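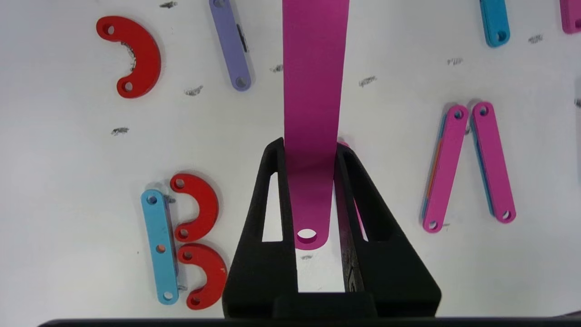
No. 17

I promised Meinir Harries I'd write this one up properly, so get yourself a coffee, because I do go on. It's the story of how our sorting arm at the Kemeys workshop spent most of February dropping links, and how long it took me to look in the right place.

The job sounds easy. The gripper picks up one flat plastic link, lifts it clear of the others and carries it over to the tray. The magenta ones were the trouble. They're long, they like to lie on top of other colors, and every so often the arm would come up with one, swing halfway to the tray and let it go. On our worst evening we logged 20 drops in 62 picks, and one of those landed on In-ho Jin's keyboard (sorry again, In-ho!).

I blamed the grip force first. I raised it, and the drops got worse – the links were squeezing out sideways like a wet bar of soap. Then I blamed the camera, and spent three nights recalibrating it while Gwilym Phillips very kindly kept me fed.

What finally got me there was the dirt. I'd been wiping gray graphite smudges off the white work surface for weeks without giving them a thought, grumbling and reaching for the cloth. We use graphite powder on the joints when we put the linkages together, and of course it rides along on the parts. I ran a clean tissue down the inside of both fingers and it came away nearly black. Those poor fingers had about as much grip as a buttered plate.

So now we clean the fingers before each run, and the parts get a rinse before they go anywhere near the arm. I also turned the force back down to 3, where Vy Trình had set it in the first place. She has been very gracious about that.

We've had one drop since, and that was a red C piece, which I think is a different problem. More on those next time.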